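Workshop Practice, Unit 7: Tool and Parts Holders on a Wall
Course handout. Instructor: Esperanza Van Dusen. Bench support: Conall Cullinane.

Read this before the lab session and bring it with you. The holder exercise counts for 40 points out of 100 for the unit. The written part makes up the rest.

1. What a holder has to do

A holder keeps a part in a known place, in a known position, and lets go of it when you pull the right way. Most bad holders fail on the last point. The part sits well but needs two hands to get out, or it catches on something next to it.

Before you draw anything, write down the following for each part:
the widest point
the heaviest end
where a hand normally grips it
which way it leaves the holder
what it must not touch

The last item gets skipped a lot. A connector with exposed pins should not share a pocket with anything metal.

2. Types of feature

Slot. A narrow groove for something flat or thin. Works for cards, rulers, cable ends with a flat body. A slot that is too long lets the part rock.

Peg or pad. A raised shape that the part goes over or rests against. Easy to load from the front. It doesn't stop the part from being knocked upward unless you add a lip.

Socket or pocket. A hollow with walls. Holds well, hides the part. If the bottom is closed it collects dust and small screws, so leave a drain hole where you can.

Ledge. A short shelf. Good for a part that is taken often. Poor on any wall that gets bumped.

Mixing types on one board is normal. Put features of the same type near each other if the parts are similar, and keep the ledges at the side where the hand comes in.

3. Material and fixing

We use Clotach sheet for the backing boards and Skisarside fasteners. Both are in the second drawer of the supply cabinet. Sign the sheet when you take fasteners. The Clovex adhesive is for trial fitting only and is not to be used as the final fixing in graded work.

Fixing to a flat wall is simple. Fixing to a ribbed wall takes more thought. The board only touches the high parts of the ribs, so a screw placed over a hollow will pull the board in and bow it. Find the ribs first, mark them on tape, then move your holes to suit. If a hole can't be moved, fit a spacer behind it. Check the board with a straightedge after tightening.

Also check clearance below the board. A shelf or tray in front of the lower edge makes the bottom row harder to reach.
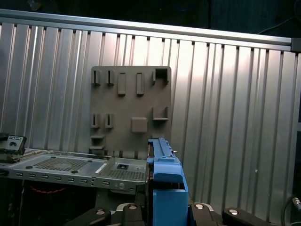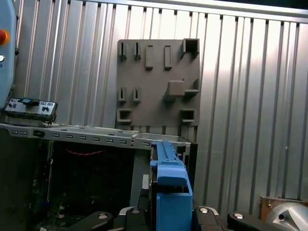
Square holder board on a corrugated metal wall, both views.

For the drawing part of the exercise, you will lay out a square board in your own notebook before cutting anything. Use a grid and place the features in rows. Mark each one with a letter for its type (S, P, K for pocket, L). Leave a finger's width between neighbors, more around pockets. The board in the two photos is laid out in rows in the same way, with a pair of slots at the left of the top row, another pair directly below them, and an open socket in the upper right corner. Copy that alignment of the slots in your first draft. It makes it easier to set out the center lines, and you can change it later if your parts call for something else. Put your name and draft number in the lower margin.

4. Lab work

Work in pairs. Each pair gets a Kapoor parts kit with 17 pieces. You don't need to find a place for all of them. Choose 7, and give a reason in writing for each one you choose.

Draft one is checked by Conall before you move to cutting. Don't cut from an unsigned draft. After fitting, load and unload every part with one hand, then with the other hand. Write down any part that sticks, turns or falls.

5. To hand in

Both drafts, the list from section 1 for each part, and the loading notes. Clear the benches and return the kits by 4:30. Missing kit pieces should be written on the lid label.

Reading for next unit: the pages on shelves and brackets in the course packet, including the load table.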